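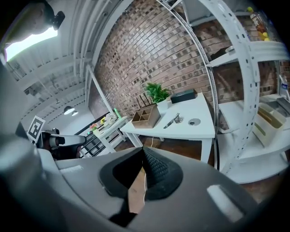

Wendau Tabletop is a set of 251 short recordings of one desk-tidying activity, made in the Skernis room in July. Each recording covers the main white table against the brick wall. The green plant is on the tabletop here, and so is the compartment organizer, which small items go into. Recordings are grouped into 17 layouts.

Room layout

Flowers and the green bottle belong to the side table and are not sorted. 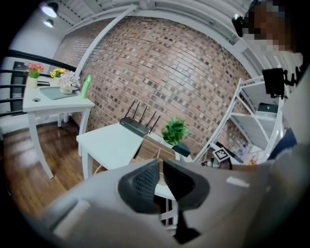
Side table with flowers; router on the nearer table, plant on a stand behind it.

Object labels

Labels follow the Michalík list, version 5. The organizer is labeled "tray" in every layout.

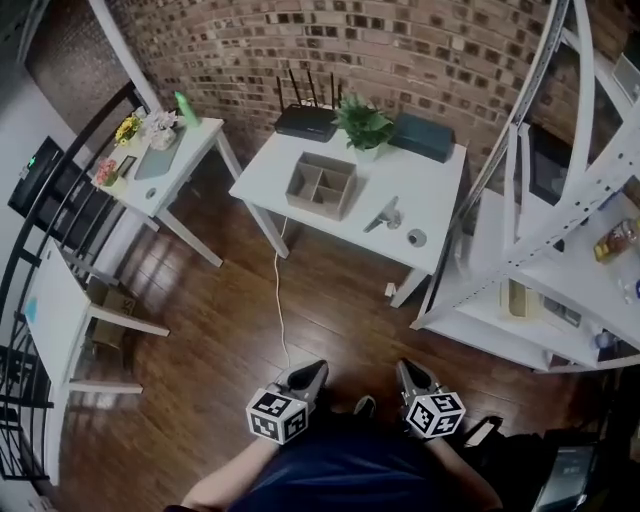

Main table with four-compartment tray and roll of tape.

Known issues

In 40 recordings the plant and its pot carry separate labels.
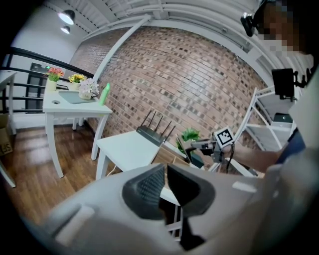

Merge these before counting objects per layout. Send label corrections to Plestetti.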